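Plastton, janvier, 21 h 40

Repris le journal après une interruption due à la coupure du réseau. Je consigne dans l'ordre, sans chercher à compléter ce que je n'ai pas vu.

La route de Skumonberg a été fermée à la circulation peu après 8 heures par les familles du site de transit. Barrage simple : deux rangées de jerricans, une remorque sans roues, des bâches tendues entre les deux. Les personnes présentes étaient en majorité des femmes, avec des enfants en âge scolaire. Elles n'avaient ni banderole ni porte-voix. La revendication était écrite au feutre sur un carton et se lisait à trois mètres au plus : reprise des rations, réparation du forage nord, réponse écrite de l'administration du district.

Sur le premier point, les données dont je dispose sont les suivantes. Le registre arrêté en fin de mois dernier porte 1 278 personnes. La dernière distribution complète remonte à 55 jours. Entre-temps, une distribution partielle a eu lieu, farine et sel uniquement, sans huile ni légumineuses. Les cartes ont été poinçonnées comme pour une ration entière, et c'est une bonne partie du litige : dans les tableaux du district, les ménages apparaissent servis. J'avais signalé l'écart dans ma note précédente, sous la rubrique « anomalies d'enregistrement ». La rubrique a été supprimée du modèle depuis.

Sur le deuxième point, rien de neuf. La pompe du forage nord est à l'arrêt, la pièce demandée est une crépine, la commande est réputée partie de Shao. Le forage sud assure seul la totalité du débit. J'ai chronométré l'attente à la mi-journée : 20 minutes par bidon une fois arrivé en tête de file, la file elle-même occupant tout le côté ouest de l'enclos. À ce rythme la cuve ne se reconstitue pas pendant la nuit.

La police du district est arrivée avec deux véhicules. Elle s'est placée à distance, côté dépôt de bois. Un officier est venu parler aux femmes du premier rang, puis est reparti vers les véhicules, puis est revenu. Trois allers-retours de ce type. Pas de gaz, pas de charge. Une bousculade vers 11 heures quand un camion de gravier a voulu passer par l'accotement : le chauffeur a fait marche arrière, un garçon est tombé dans le fossé et s'est relevé avec une écorchure au coude. C'est le seul blessé que j'aie constaté. On m'en a rapporté un second, à la main, que je n'ai pas retrouvé. Je ne le porte donc pas au compte rendu.

Ghizlane Alaoui est arrivée de Flillwood vers midi. Elle représente la coordination des sites et détient, à ce titre, la délégation de signature pour les dotations d'urgence jusqu'à un certain plafond. Elle a demandé à parler à une délégation de taille réduite, ce que les familles ont d'abord refusé, puis accepté à condition que la discussion se tienne dehors, à portée de voix du barrage. On a apporté des chaises. J'ai pris les notes.

Résumé des échanges, dans l'ordre :

Les familles ont demandé une date de distribution. Alaoui a répondu qu'elle pouvait donner une date de départ des camions, pas une date d'arrivée. Elle a raison sur le plan logistique, la piste étant soumise à autorisation quotidienne, mais la distinction a été mal reçue.

Les familles ont demandé l'annulation du poinçonnage de la distribution partielle. Accord de principe. Modalité à définir : réémission des cartes ou contre-marque manuelle. J'ai plaidé pour la contre-marque, plus rapide et vérifiable au guichet. Une réémission prendrait des semaines et rouvrirait la question des ménages dédoublés.

Les familles ont demandé que la liste des absents soit revue en leur présence. Il s'agit des personnes radiées pour défaut de présentation lors du dernier pointage. Or ce pointage a été annoncé la veille au soir, et ceux qui travaillent aux champs à la journée n'ont pas pu revenir. Alaoui n'a pas pris d'engagement. Elle a noté, elle a souligné, elle a tourné la page.

Pour le forage, un mécanicien doit passer. Pas de date.

Le barrage a été levé vers 15 heures, sans signature d'aucun document. Les jerricans ont été remis en file devant le forage sud, chacun à sa place ou presque. La remorque est restée sur l'accotement.

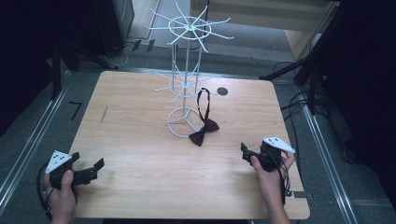 Le compte rendu pour Flillwood doit partir demain matin et sa structure me pose un problème. Le modèle imposé prévoit un seul point d'entrée, « incident de sécurité », auquel tout le reste est rattaché : les rations, l'eau, les cartes, les radiations. J'ai essayé de dessiner la chose sur une feuille et j'obtiens à peu près un présentoir en fil métallique blanc, comme ceux qui servent à suspendre des accessoires : une base ronde, un axe central, un étage de bras en bas, un autre plus large en haut. La forme est commode, mais elle est fausse ici. Les causes ne partent pas du barrage, elles le précèdent. Si je respecte le modèle, un lecteur pressé conclura que l'ordre public est le sujet et que l'alimentation est une circonstance. Si je ne le respecte pas, le document me sera renvoyé pour non-conformité et perdra plusieurs jours. Je retiens une solution intermédiaire : remplir la rubrique unique en deux lignes, et joindre une annexe chronologique qui commence à la dernière distribution complète.

Relu l'annexe. Elle tient en quatre pages, tableaux compris. J'ai retiré les adjectifs. J'ai gardé une phrase prononcée par une femme du premier rang, à laquelle je n'ai pas demandé son nom : « On ne bloque pas la route, on attend dessus. » Je l'ai placée en note, avec l'heure. Il se peut qu'on la supprime à la relecture.

Points à vérifier demain :

Le stock réel de l'entrepôt de Plastton. Le chiffre affiché sur la porte n'a pas été mis à jour depuis l'inventaire et le magasinier tient un cahier séparé. Demander à voir le cahier.

La qualité de l'eau au forage sud. La turbidité augmente quand la pompe tourne sans pause. Bandelettes en nombre limité, il m'en reste une huitaine. Prélever au robinet et dans deux bidons domestiques, pas davantage.

Les radiations. Obtenir la liste nominative avant qu'elle ne soit versée au registre central. Une fois versée, chaque rectification passe par Flillwood, à raison d'un formulaire par personne.

La présence policière de nuit. Un des deux véhicules est resté près du dépôt de bois après la levée du barrage, feux éteints. Je ne sais pas s'il s'agit d'une consigne ou d'une panne.

22 h 15. Appel d'Alaoui. Les camions sont chargés, l'autorisation de piste est demandée pour demain et non encore accordée. Elle voulait savoir si les familles reviendraient sur la route en cas de retard. J'ai répondu que je n'avais pas d'élément pour le dire, et que la question pouvait leur être posée directement. Elle a dit qu'elle le ferait. Elle a demandé aussi que le mot « faim » n'apparaisse pas dans la page de synthèse, au motif que le terme a une définition technique et que les seuils n'ont pas été mesurés. Exact : la dernière enquête nutritionnelle date d'avant l'ouverture du site. J'écrirai « absence de distribution complète depuis 55 jours » et je demanderai une enquête en recommandation.

22 h 50. Générateur coupé. Fin de la saisie sur batterie. Le garçon au coude écorché est passé chercher un pansement pour la nuit, le premier s'était décollé. Prévoir du sparadrap dans la prochaine commande – la référence large, l'étroite ne tient pas.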